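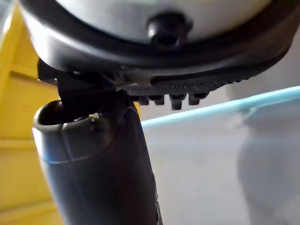

Can I change my dates after I've booked a package?
You can, as long as your booking still shows as Open in your Brivico trip planner and the new dates fall within the same season as the old ones.

Section 5: Changing the dates of a booked stay

We know plans shift. Kids get sick, bosses change their minds, and the cousin who was coming in August can suddenly only make it later on. This section walks you through moving your stay at Gravau Lakeside or Panico Bay to new dates using the planner. Most folks get it done over a cup of coffee, but please do read the whole section before you press anything (the cautions especially!), and keep your booking number nearby.

Before you begin

You will need your booking number, the email address you used when you first booked, and a card in your own name in case the new dates cost more. If your package came as a gift, use the email address of the person who bought it.

Moving your stay

1. Sign in to the trip planner and open My Stays. Your booking will be listed under the name of the resort, so look for Gravau or Panico and not for the package name.

2. Select the stay you want to move and choose Change Dates. If the button is gray, your booking is Locked, and you'll want to skip ahead to the notes on locked bookings.

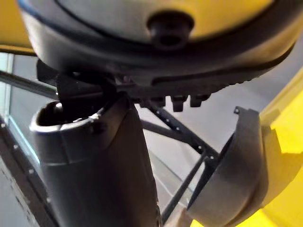
3. Pick your new arrival day on the calendar. Days with a green dot have your same room type free. Days with a yellow dot have a room, just a different kind, and the planner will ask whether you're happy to switch before it goes any further.

4. Check the number of nights. The planner keeps your original length of stay, and you can add nights here up to a total of 14. Taking nights away is handled by the desk.

5. Look over the price line. Say your first package came to $1460 and the new dates come to $2000; the planner will show both totals and ask for the difference, $540, before it saves anything. If the new dates cost less, the balance goes into your account as resort credit, and you can spend it on meals, boat rental or your next visit.

6. Press Confirm New Dates and wait for the green banner. A fresh confirmation goes to your email. Print it or save it to your phone, and toss the old one so you don't hand the wrong page to the front desk.

Caution: Don't press the Back button on your browser while the payment wheel is turning. You could end up with a hold on your card and no new dates. If the page seems stuck, leave it alone for a few minutes, then sign in again and look at My Stays before you try a second time.

Caution: Your old room is released the moment the green banner appears, and we can't promise to get it back for you.

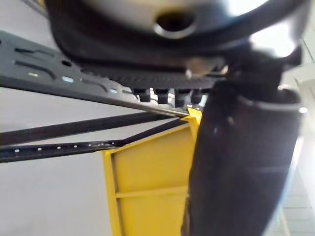
Locked bookings

A booking locks when you check in online, or when it was made through the Oyelaran travel desk. For the first kind, go to Check-In, choose Undo, and then return to step 2. For the second kind, please call Oyelaran directly with your booking number, and they'll move the dates on their side.

Note: Extras such as the sunset cruise and the airport shuttle don't travel along with your new dates. Open the Extras tab and book them again for the days you want. The cruise doesn't sail on Thursday, so keep that in mind if you have your heart set on it.

Note: Shuttle pickup starts at 9:00 a.m. at both resorts. Enter your new flight number under Travel Details and the driver's list will update overnight.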